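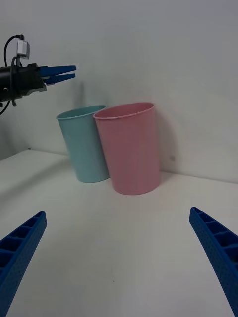 Wanted: Ukisville residents to question the candidates for mayor

I'm putting together the audience panel for the Ukisville mayoral forum in October, and I need people who live here and have something they want to ask. I moderated the last one and I'm doing it again (yes, I said I wouldn't). The Drustar is printing the transcript in full this time, so your question will be on the record along with whatever the candidates say back.

There are 78 seats. I'm hoping to fill them from all over town, and right now I'm very heavy on the Rivera side of the river and light on everybody else. If you live out past Bosanell Road, please write to me! I'd also love to hear from renters, people who work nights, and anyone voting in a city election for the first time. You don't have to be registered with a party, and I won't ask how you plan to vote.

What you'd be doing

You come to one prep evening at 6:30, where we go through everybody's questions and knock out the repeats. Last time I got 104 questions and 51 of them were on the bus cuts, so there was a lot of knocking out. Then you come to the forum itself, which runs two hours with a short break. If your question gets picked, you stand up and ask it yourself, and you get one follow-up. Candidates don't see the questions ahead of time -- all of their campaigns have agreed to that in writing.

You'll be paid $41 for the two evenings, in cash, at the end of the forum. Child care is free at both, but tell me ages when you apply.

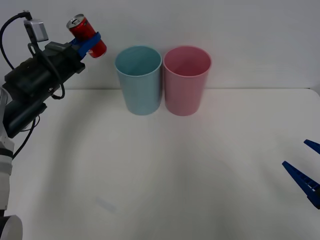
One of last year's panelists wrote to me that she'd gone in sure she would freeze up, and that the follow-up was the part she was glad to have, as the first answer she got was mostly a speech on downtown parking. She thought I should have cut him off sooner. Fair enough, and I've got a louder bell now.

Who can't apply

Anyone on a campaign's payroll, anyone running for any city office this fall, and city department heads. Relatives of candidates, I'm sorry, but no to you too.

How to apply

Send me your name, your street, and the one question you'd most like to ask, in your own words. Spelling doesn't matter. You can leave it on paper at the Drustar front desk or reply through the form on this page. I'm reading everything myself through the end of August, and I'll write back either way.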